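Handheld demos vs teleop for dish rack tasks: the Derkuso result
Forum: Manipulation / Data and Training
12 replies

kassa_bench
Started this thread in September after reading the Derkuso write-up and trying to repeat part of it. Short version of their claim: if you train a pick policy only on demos from a handheld gripper, with a camera on the gripper, you get close to teleop performance at a fraction of the collection time. Their tasks were mostly flat tabletop picks. I wanted to see what happens with a cup in a wire dish rack, where the bars get between the fingers and the cup.

We collected 2908 demos in total. One cup, one rack, one table, start pose varied by hand. The policy takes the wrist image and predicts relative motion plus finger width. No depth. 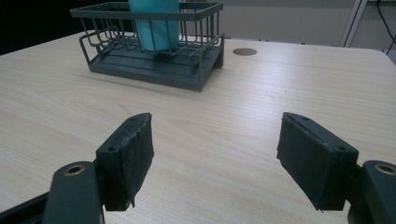
What we got so far

The teal cup standing in the gray rack gets picked reliably when the approach is from above the rim. When the approach comes in low, with the vertical wires between the camera and the cup, the policy slows down and sometimes stops short. The teleop baseline on the same table does not do this. I think the handheld data has a gap there and the method itself is fine, but I would like other opinions.

letay_z
How far out do your demos start? At the wide starting view you only have the lower part of the cup. The top is out of view, so the policy has no rim to aim at and has to work from the body of the cup behind the bars.

kassa_bench
Far enough back that there is open tabletop between the fingers. You're right about the rim. It comes into view partway through if the person collecting lifts first. Some people lift first, some go straight in.

Sivalbridge_lab
Then that's your answer. You have two strategies mixed together and the policy averages them. We saw the same thing with drawer handles. Write a collection protocol and throw out the demos that don't follow it.

letay_z
I disagree with throwing them out. A policy that predicts chunks of actions can handle two modes if there is enough of each. I would count how many are straight-in first. If it's a small share, collect more of those.

kassa_bench
Went through a random batch this afternoon. Straight-in is 8 percent of the demos.

letay_z
That's low. I would double it before changing anything else.

tmo_grips
Different question. What shape are your finger pads in? The left one has a frayed lower edge and the right one looks like it's peeling at the bottom corner. Both are in view the whole time, and if the pads on the robot are new, the wrist image won't match.

kassa_bench
Robot pads are newer, yes. I hadn't counted that as a variable. The Raltis paper masks the fingers out completely and I skipped that step.

Sivalbridge_lab
Masking cost us accuracy on contact. The policy uses the pads to judge when it is touching something. I'd replace the pads on both and leave the image alone.

tmo_grips
Replace them on both, sure, but then all the old demos have the old pads. I'd mask only the bottom edge, or add random patches there in training. Cheap to try.

letay_z
Also one rack on one light wood table is narrow. The brown grommet cover to the right of the rack sits in a fixed place. If the rack doesn't move much relative to it, the policy may be using it as a landmark. Put tape over it and run 12 trials.

kassa_bench
Did it with tape. Success from above didn't change. Low approach failed in 5 of the 12, same as without tape. So I don't think it's the grommet. Next is more straight-in demos with the pads left alone, then the same set again with the lower edge masked. Will post both numbers when the runs finish.

Sivalbridge_lab
Move the rack too while you're at it. I still think you'll end up filtering.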